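Hirkton Should Pick Its Mayor in Two Rounds

Jeanine Prins says she will decide by November whether to run for mayor of Hirkton as an independent. If she does, there will be five names on the ballot, and the winner could take office with barely a quarter of the vote.

I have nothing against Prins. She served two terms on the council and knows the budget. My complaint is with the rules she would run under.

Last time, Sanne Baert won by 281 votes. Another 584 went to a candidate who had dropped out after the ballots were printed. We will never know who those people would have picked as a second choice, and Baert has had to govern with that question hanging over her. Every fight over the Baseck road project comes back to it.
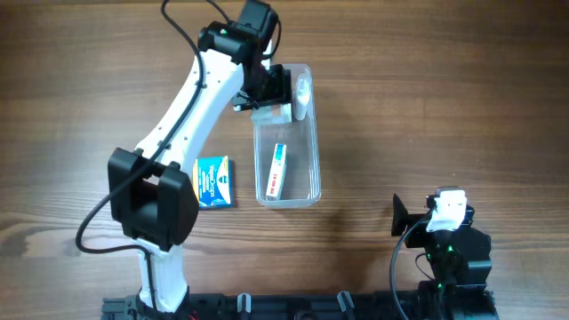 A runoff would settle the matter. If no candidate gets more than half, the top two go again 15 days later. Brenis has done it this way for years, and its mayors start the job with a majority behind them.

Opponents say a second round costs money and that fewer people show up for it. Both are fair points. The county would have to pay poll workers twice, and turnout in Brenis does drop. I still think a small town can afford one more day of voting every four years.

The council can change the rule by ordinance. It should do so this summer, before Prins or anyone else files papers, so that no candidate can claim it was written to stop them.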